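Re: [geddes-swap] Hard water and the Dumness softener

On 10 May 2025 a list member wrote:

> Has anybody on the list tried the Dumness clip-on water conditioner? It goes around the pipe
> where the main comes in, no salt, no plumber. The Komby store had it on the end shelf and the
> man there said it changes the way the minerals behave so they don't stick. We have scale on
> everything. The kettle looks like the inside of a cave and the shower head is down to maybe
> half its holes. I'm tempted. It says results in 3 weeks or your money back.
>
> Also, is it true that Geddes water got harder after they switched wells?

I haven't tried that one, but I did try its cousin from Gemlow, and I'd keep your wallet shut for now.

Mine was the same idea: two magnets in a plastic shell, strapped to the cold pipe in the basement. I was told I'd see softer scale that wiped right off. What I saw was scale. I'd descaled the kettle the day I put the thing on, which the leaflet told me to do, and I'll let you guess why a leaflet might tell you that. For a while the kettle looked wonderful. It always looks wonderful after you descale it. By July it had the same crust on the bottom it had every other year.

I'll grant that one kettle isn't a study. But the leaflet didn't have a study either. It had a graph with no numbers up the side and a quote from a happy hotel. When I wrote to ask what hardness they had tested at, I got back a very friendly note and a second copy of the leaflet. 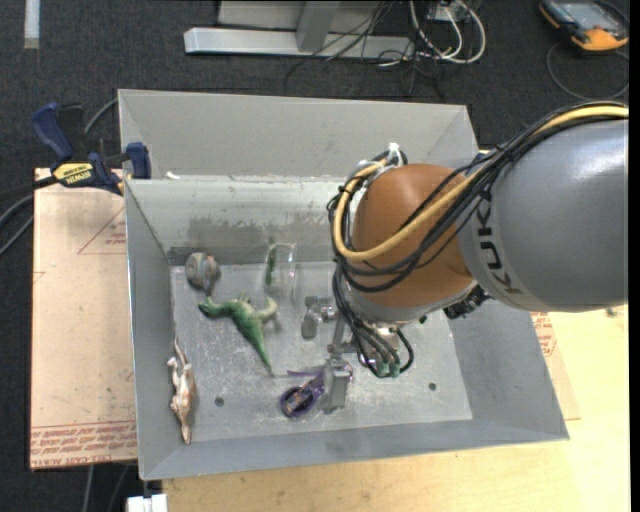
The money-back part deserves a hard look too. With mine, you had to send in the original box and a "water diary," and you paid the postage. The clock started on the date of purchase, too, so if it sat in the garage for a couple of weeks before you got to it, tough luck. Yours may be kinder. Read the small print before you pay, and ask the man in the store whether you can bring it back to him or have to deal with the maker. If he gets vague, there's your answer.

A plain salt softener does work, in the sense that a test strip will read differently before it and after it. That's a check you can make at your own sink. I have no love for them – they cost money, they take up floor space and you end up hauling bags of salt down the stairs – but at least the claim is one you can test. A strip won't settle anything with the magnet kind, as they don't claim to take anything out of the water. They only say it will act differently. I find that very handy for the people selling it.

As for the wells, I've heard that story for years and I've never seen a figure to go with it. The water report has a hardness line in it, and if somebody has kept the ones going back to 2000 I'd be glad to see them typed up here. My own guess is that people buy a new kettle, notice the scale on it, and decide the water changed. I could be wrong. I'd want to see the reports before I blamed the wells.

What I do now is dull. White vinegar in the kettle, about 2 cups with the same of water, left an hour and rinsed well. The shower head comes off and sits in a bowl of the same stuff overnight, then I go over the holes with an old toothbrush. Don't do that with a fancy finish – vinegar took the shine off one of our faucets and it never came back.

If you do buy the Dumness, put it on without cleaning anything first, and leave it alone for the whole 3 weeks. Weigh the kettle dry at the start and again at the end if you have a kitchen scale. Then post what you got, good or bad. I'd like to be shown I'm wrong, and I have a Gemlow in a drawer I'd happily put back on the pipe.

--
To leave this list, send a blank message with "unsubscribe" in the subject line.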